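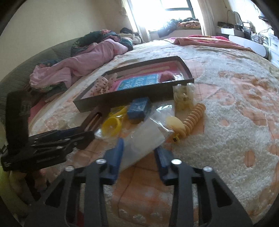 Does the Zikora television concert LP include the whole broadcast?
The record has 10 songs from the broadcast, in running order, with the host's links and the closing medley left off.

Zikora: The Television Hour (LP)
Label: Civedus
Catalogue no.: 2412
Format: single 12-inch LP, mono, gatefold sleeve
Pressing: 600 copies, hand-numbered
Shipping weight: 706 g
Sold by: Jilomix

What the label says
Civedus calls this "the lost hour, restored from the original master." We asked which master. The reply was that the source is a reel kept by the production company, Mathebula, and that it is "believed to be" first generation. Make of that what you will. It sounds decent to us, a good deal better than the cassette dubs fans have been trading for years, but there is tape hiss all through the two ballads and a wobble in the organ at the start of side B that no first-generation reel ought to have.

"Lost" is a stretch as well. The program was repeated at least once, on a July evening, and plenty of people taped it off the telly.

What you get
Side A is the sit-down set with the small band, and it's the reason to buy. The singing is close and a bit rough, and the audience is quiet enough that you can hear someone's chair. Side B has the orchestra numbers. The strings are loud, the drums have gone missing somewhere behind them, and one fade-out comes in so early that we checked a second copy in case ours was faulty. It wasn't.

The gatefold has one long essay, mostly about wardrobe, and no list of musicians. For a record at this price that's poor. We have asked for a credits sheet and will post it on this page if one ever turns up.
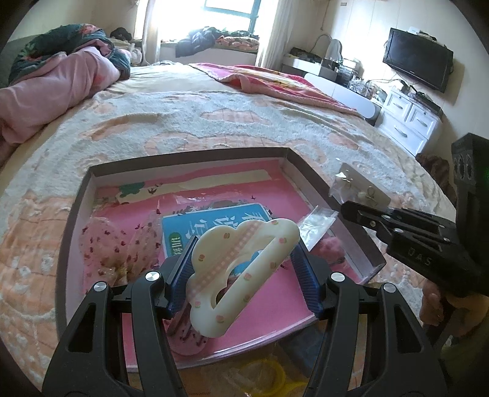

Cloud-shaped claw clip, tulip print

Who should bother
If you already own the studio albums and like hearing the songs without the polish, fair enough. If you want a first Zikora record, buy a compilation and keep the change. Anyone buying to flip it should know that Civedus has used the word "limited" before and then repressed in a different colour.

Condition and returns
All copies are new and sealed. Ours came with clean edges, though a few have a slight dish warp that plays without trouble. We'll swap a record that skips. We won't take one back for hiss, having told you about it.

Also in stock: the seven-inch of the medley, sold separately, naturally.

Page updated Oct 23, 2024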